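Furnished tenancies: an interview with the head of the Katora Home Service

Katora Housing introduced furnished tenancies in Kiltaline in September. Under the arrangement, a new tenant may ask for a home to be supplied with furniture, floor coverings and soft furnishings before the keys are handed over. The cost is met through a weekly charge set out in the tenancy agreement. Crisóforo Barrera has led the service from the beginning. He spoke to the residents' bulletin at the Trevaleo office about how the packs are chosen, what happens when something breaks, and the changes planned for the coming year.

Why furniture matters at the start of a tenancy

Mr Barrera came to housing from lettings, where he spent 11 years preparing empty properties. He describes the usual condition of a home at handover as "clean, safe and bare". Walls are painted and the gas and electrical checks are complete, but there is frequently no carpet, no curtain rail and nothing to sleep on.

"We were letting homes to a good standard and then leaving people in them with a kettle and a borrowed mattress," he said. "A tenant who has no bed in the first week will often go back to a relative's sofa. The rent is still due, and before long the home is being paid for and hardly used."

The association looked at tenancies that had ended within the first twelve months. Of those, 39 had been given up by people who told their housing officer that they could not afford to furnish the property. Mr Barrera is careful about the figure. Some of these tenants gave other reasons as well, and he does not claim that furniture would have kept all of them in their homes. It was enough, in his view, to justify a trial.

What is in a pack

The standard pack covers a bed and mattress for each person named on the tenancy, a wardrobe, a table and chairs, a sofa, a cooker and a fridge. Curtains are measured for each window. Bedding and towels are supplied new and become the tenant's own property from the first day.

Tenants choose from a list and may leave out anything they already have. The charge is lowered to match. Mr Barrera said that early versions of the list were too long, and that people signing a tenancy were being asked to make decisions about lampshades when they had not yet seen the rooms.

"We now hold the conversation in two parts. The large items are agreed at sign-up. The smaller ones are agreed after the tenant has stood in the property and thought about it."

The second conversation tends to be about soft furnishings. Rugs, cushions and throws were left out of the trial altogether on the grounds of cost. They were added after tenants in the upper flats at Trevaleo reported that the rooms echoed and felt cold in the evening. The sum allowed for them is small, and the tenant decides how it is spent.
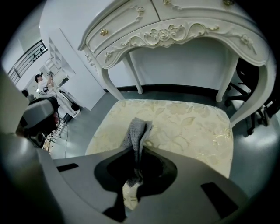 A grey knitted cloth with a fringed lower edge.

Mr Barrera was asked whether such items could properly be called necessary. He answered that the question came up at almost every budget meeting and that he had stopped treating it as a hostile one.

"A throw costs very little beside a cooker. People will tell you about the throw a year later. They will not mention the cooker unless it has stopped working."

All textiles supplied by the service carry a care label and are chosen to be washed at home. Wool has been avoided for this reason, although several tenants have asked for it.

Ownership, repair and replacement

Furniture remains the property of Katora for the first three years of the tenancy. During that time the association repairs or replaces items that fail through ordinary use. Delivery, assembly and collection are carried out by Edwards, a local removals firm, whose crews also take away packaging on the day.

At the end of the three years the tenant may buy the contents for a single small payment, keep them on the same terms, or hand them back. Most of those who took part in the trial have said they expect to buy. Mr Barrera regards this as the right outcome, though it means the service must go on purchasing new stock.

He was open about what has gone badly. The first sofas were too deep for the stairwells in the older Kiltaline blocks, and several had to be returned to the supplier. Drawer runners on one chest failed repeatedly. The crews now carry a measured plan of each stairwell, and drawers are tested with weight in them before a range is approved.

"I should have asked the removals crews before placing the order," he said. "They knew those stairs and we did not."

Second-hand pieces and personal taste

A smaller part of the work concerns furniture given by other households. The store at Trevaleo accepts donated pieces in sound condition, and tenants may choose from them at no additional charge. Plain items are taken quickly. Decorative ones can wait for some time, and then two people will ask for the same piece on the same afternoon.

Mr Barrera believes that housing providers have tended to favour plain furniture for reasons of storage and matching, and that tenants have been given little say. He mentioned one applicant who turned down a new chest of drawers in favour of an older dressing table with carved legs, and who later wrote to thank the store for holding it back for her.

"I would not have picked it. She had wanted one since she was a girl. Our part was to get it up the stairs with the mirror in one piece."

Donated items are checked for loose joints and for safe fixings on mirrors and doors. Upholstered pieces are accepted only with a fire label attached. Painted furniture is looked over for flaking and, where necessary, repainted before it is offered.
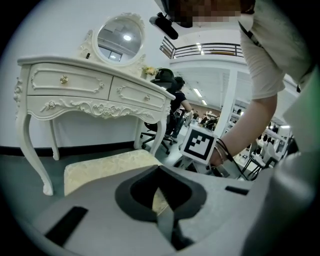 Plans for the coming year

Some 300 homes are expected to be let with a furniture pack over the next year, including a number for existing tenants who are moving to a smaller property. These residents often have the opposite difficulty, with more furniture than the new home can hold, and Mr Barrera hopes that part of it may pass to the store.

The weekly charge will be reviewed in the spring. Any change will be notified in writing, and tenants who receive help with housing costs are advised to speak to their housing officer before adding items to a pack.

Residents who wish to donate furniture may call at the Trevaleo office between 10am and 3pm. Large pieces can be collected by arrangement. Beds and mattresses cannot be accepted.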